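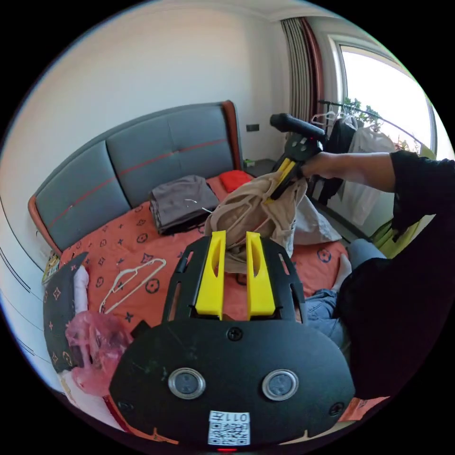

Dadine has paused its laundry-folding trials after a gripper refused to let go of a garment. The fault struck in 32 of 628 runs, the company said, and always at the moment the job was nearly done.

The cause was a screw. Three Phillips screws hold the front cover, and one batch had been tightened with more enthusiasm than the manual allows, leaving the fingers to stick shut. Supplier Arkance is sending new covers. No injuries were reported - a waistband in November came off worst.
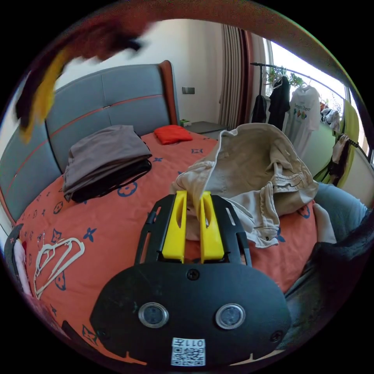 Khaki trousers between the yellow fingers of a gripper.

Trials resume in 6 days.

Last updated: February 27, 2021

We use cookies. Accept | Settings

© Sakirero News | Contact | Back to top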